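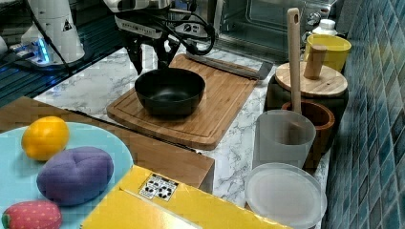
Mesden Bamboo Board with Juice Groove

Back in stock – all three sizes
From 59.00 inc. VAT
Free UK delivery on this item

Our best selling board, now in its second version. Solid bamboo, striped grain, groove cut along the rim to catch the juice. Oiled at the workshop, ready to use out of the box. Give it a rinse first though.

Choose a size

Small – 300 x 200 mm – 59.00
Medium – 367 x 260 mm – 68.00
Large – 450 x 320 mm – 84.00

Yes, the medium is an odd size. It's the width of the offcut-free panel our supplier presses and we'd sooner use the lot than trim it down to a round number. Fits a standard 400 mm drawer with room for your fingers.

What it's for

Bread, veg, roast chicken, a resting joint. Tomatoes, which is what the groove really earns its keep on. Also fine as somewhere to stand a mixing bowl while you work, saves scraping the bottom of the bowl on a stone worktop. The large takes a deep bowl and leaves corners to spare.

Not for cleavers. Bamboo is hard but it will split along the grain if you hit it with something heavy, and we can't replace boards that have been used for chopping bones.

Materials

Board: bamboo, pressed in strips, light brown. Colour varies from batch to batch, some come up more yellow, some have darker stripes. We don't match boards to each other so if you are ordering two and want them alike say so in the order notes and we'll have a look through the shelf.

Finish: food-safe mineral oil, two coats. No varnish.

Groove: 8 mm wide, runs all the way round, rounded at the corners so you can get a sponge in.

Feet: none. Both faces are usable, the back one is plain. If your worktop is slippery (marble, polished granite, most of the marble-look laminates) put a damp cloth under it. We did try rubber feet on the first version and had so many emails about them coming off that they've gone.

Changes from version one

– feet removed, see above
– groove a bit shallower, the old one held crumbs
– edges eased all round, no sharp corner under the wrist
– comes in a card sleeve now instead of the shrink wrap

If you have a first version and the feet have come away, the glue marks will lift with warm soapy water and a fingernail. Re-oil after.

Looking after it

Wash by hand, warm water, drop of washing up liquid. Both sides, even if you only used one. Wiping one side only is how boards end up curved.

Dry it standing on its edge. Not flat and not against the radiator.

Never the dishwasher. Never left in the sink to soak. Boards returned with dishwasher damage aren't covered and we can tell, the strips open up at the ends.

Oil once a month if you use it every day, less if you don't. Any food-safe mineral oil will do, you dont need to buy ours. Spread it thin, leave overnight, wipe off what hasn't gone in. Don't use olive oil or sunflower, they go sticky and then they smell.

Clean the groove with an old toothbrush. Beetroot stains: half a lemon and coarse salt, leave ten minutes, rinse. Turmeric is mostly permanent, sorry.

If it does warp, lay it hump side up on a damp tea towel overnight. Usually settles by morning. Usually.

Goes with

Norden deep bowl, matte black – round, high sided, sits nicely in the middle of the medium or large. Seperate listing, 26.00.

Lysenko wooden spatula – long handle, hole at the end for hanging. Light wood. 9.50.

Mandavix frosted pitcher with lid – translucent plastic, straight sided, flat lid that comes right off for washing. 14.00. Currently low, more due in June.

Mesden canister, dark brown, with light wooden lid – tea, rice, coffee. Lid is a push fit. 22.00.

No bundle price on these at the moment. We had one over the spring and it made a mess of the stock system, might bring it back.

Delivery

Small and medium go by post, large goes by courier. Orders in before 2 pm leave the same day, weekdays. Highlands and islands add two days. We'll ship to Ireland but there's a charge, it shows at checkout once you put the address in.

Card sleeve, paper padding, cardboard box. No plastic in the box. The bowl and the board are sent in one parcel if you order both, board underneath.

Returns

Thirty days, unused, in the sleeve. You pay the postage back unless it's our fault. Cracked or warped on arrival – send a photo of the board and one of the box and we'll get another out, no need to return the first.

Guarantee is two years against splitting in normal use. Keep the order email.

Trade orders

Cafes, holiday lets, cookery schools – trade price starts at ten boards. We've now sent out roughly 3,000 of these counting both versions, and a fair few went to rental kitchens, where they get used hard. For lets we'd suggest the medium, guests put the large in the dishwasher or try to.

Logo burning is available on the plain side only, allow two extra weeks. Artwork as a black and white file please, no fine lines, they fill in.

Questions we get

Is it safe for raw meat?
Yes, but keep a board for meat and another for everything else, same as you would with plastic. Wash straight after.

Will it blunt my knives?
More than a softer wood, less than glass. Anything blunts a knife in the end.

Does the groove hold the juice from a whole chicken?
On the large, yes. On the medium, most of it. Don't carve a chicken on the small.

Can I put a hot pan on it?
For a minute. Leave it longer and you'll get a ring, and the oil finish goes patchy. Trivets are under Table.

There's a strong smell when I open the box?
That's the oil. Goes off in a day or two out of the sleeve.

Can I sand it?
Yes, fine paper, with the grain, then two coats of oil. Leave the groove alone unless you've got patience and a bit of dowel.

Product codes

MBB-S small
MBB-M medium
MBB-L large

Quote the code if you email about an order, the subject line is fine. Replies same day mostly, slower in the run up to Christmas.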